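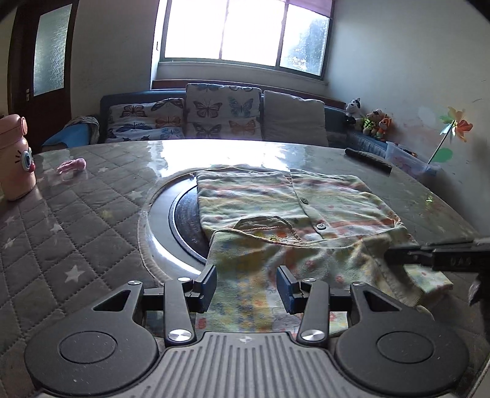
How to Hang a Group of Pictures on One Wall

Many people buy frames one after another and keep them behind the sofa for years, as they are afraid to make a wrong hole. I was one of them. In this guide I explain the method I use now in my flat and in the homes of my customers. It needs one free afternoon and no special talent.

What you need

A tape measure, a pencil, a spirit level, brown wrapping paper, scissors, painter's tape, a hammer and hooks of the correct strength. Look at the back of the package of the hooks, the maximum weight is written there. For plaster walls I use the Lorico double-nail hooks. For brick or concrete you will need a drill and plugs.

Step 1. Choose the pictures

Put everything on the floor and take away what you do not like any more. My own wall has 9 pieces, and I would not go higher in a small room. The frames do not need to match, but it helps if one colour comes back in several places. I have two old prints from the Šindelář shop in thin black frames, and all the others are in light oak.

Step 2. Make paper copies

Lay each frame on the wrapping paper, draw around it and cut the shape out. Write on the paper which picture it is. Then turn the frame over, pull the wire up in the middle with one finger, as it will be when it hangs, and measure from this point to the top of the frame. Mark the same point on the paper with a small cross. Please do not skip the cross. I skipped it at my first wall and every picture was too low.

Step 3. Find the centre

Galleries often hang so that the middle of the picture is near the height of the eyes. For a group, you treat the whole group as one big picture. If there is a sofa under it, leave 21 cm between the back of the sofa and the lowest frame. It is close enough that they belong together, and your head will still not touch the glass.

Step 4. Tape the papers to the wall

Begin with the biggest shape, a little left or right from the centre, and build the others around it. I keep 5 cm between all frames. Check the horizontal edges with the level. Leave the papers overnight and look again in the morning, when the light comes from another side. I nearly always move 2 of them.

Step 5. Nail and hang

Hammer the hooks directly through the crosses, then tear the paper off. Before you hammer, check there is no power point or light switch straight above or below, because cables usually run vertically from them. Hang the biggest picture first. Small felt dots on the bottom corners stop the frames from sliding and protect the paint.

If you rent

Ask the landlord before any nail. Adhesive strips, for example from Suseck, are fine for light frames on smooth paint, but I do not trust them with glass or above a bed. A narrow picture ledge is also good. It needs only a few holes, and you can change the pictures in any season. Mine is a Fovden ledge in white.

Keep the paper shapes in a flat folder after you finish. When you move to another home, you can tape them up there before the boxes are unpacked.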